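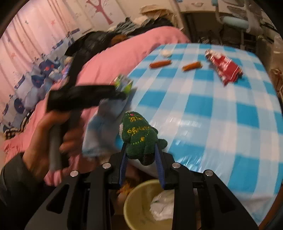
The plush tree with its Merry Christmas stitching, next to the checked cloth.

Right, so I promised a few of you that I'd put the bedroom clear-out up here, and it's taken me until March to get round to it. The tree should have gone into the loft with everything else in January, and it didn't, and then it sort of lived on the bed for a while. I'm very fond of it. It's fuzzy and green with yellow stitching for the garlands, and there's a tiny pink heart up near the tip which I only noticed when I was deciding which box it should go in (the decorations box, obviously, but the decorations box was at the back of the loft behind the suitcases and I wasn't going up there twice).

My plan was to start with the table, then the bed, then the curtains and whatever else was left. I had my tea at 5 and told myself I'd be finished by bedtime. I was not finished by bedtime!

The table is the low one that used to be in our front room. It's where everything lands in this house — snacks, tissues, post, somebody's hair clips — so I always do it first and I always wish I'd done it sooner. The red snack bag went straight in the bin, and so did the tissue. The little sausages I put to one side for somebody to claim. Then a good wipe over with a warm cloth and a squirt of washing-up liquid, and another go with a dry one so it doesn't streak. The cloth is a Cosau one I bought off the market when the last one split down the fold, and I'd buy it again tomorrow. Blue and white checks hide a multitude of sins. It does hold its creases, mind you. I've tried laying it out in the sun and I've tried weighing the corners down with books, and it still goes its own way at the front corner.

If you've got a small bin in a bedroom, do put a bag in it. I used to go without and then spend ages picking crumbs and sticky wrappers out of the bottom.

After that came the bed, and I'll admit that I'd been putting the bed off. All the clothes get dumped at the one end and by the end of a week there's a proper mountain. My system (it's a generous word) is that coats come off the pile first, they take up the most room and you feel you've done loads. Then anything that can be worn again goes over the chair, and what's left gets a sniff and a decision. I keep a Murus bag for things going to the charity shop and it hangs on the back of the door all year, so there's no big fuss about it. Two jumpers went in this time, and a cardigan I've been pretending to like.
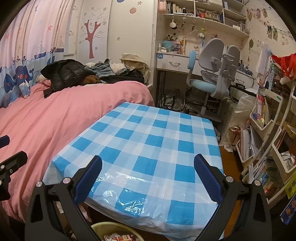
Humaira Bhutto wrote to me after the last gallery that she does it the other way about, bed first and table last, and that a made bed keeps her going through all the rest. She also said that puffy jackets should never be folded and stuffed in a drawer over the summer, they want a wide hanger and plenty of air, and that she learned it the hard way with a lovely one that came out flat as a pancake.

I've taken that on board, Humaira, and the black puffy one is getting a hanger of its own. The brown furry thing can have one as well. I've tried bed first since and I can see the appeal, though I then had nowhere to sort the clothes and ended up doing it on the floor with my knees complaining.

The whale pillow stays exactly where it is. It matches the whales on the curtains, which I found by complete luck, and I'd had those curtains up for ages before I spotted it in the Orakzai sale and practically ran to the till. They've got sailboats and little stars on as well. I wash them on a cool cycle and hang them back up damp so that the creases drop out, and I've not had to iron them once.

I get asked about the tree on the wardrobe door more than anything else in the room. The flower stickers round it have been a nightmare to dust, so I go over them with a dry paintbrush, a soft one. I did try a wet cloth the first time and one of the petals came up at the edge. A dab of glue sorted it out.

Still to do is the desk drawer, which I'm scared of, and underneath the bed. I'll put those in the next lot if there's anything fit to be shown. The plush tree is on top of the wardrobe for now.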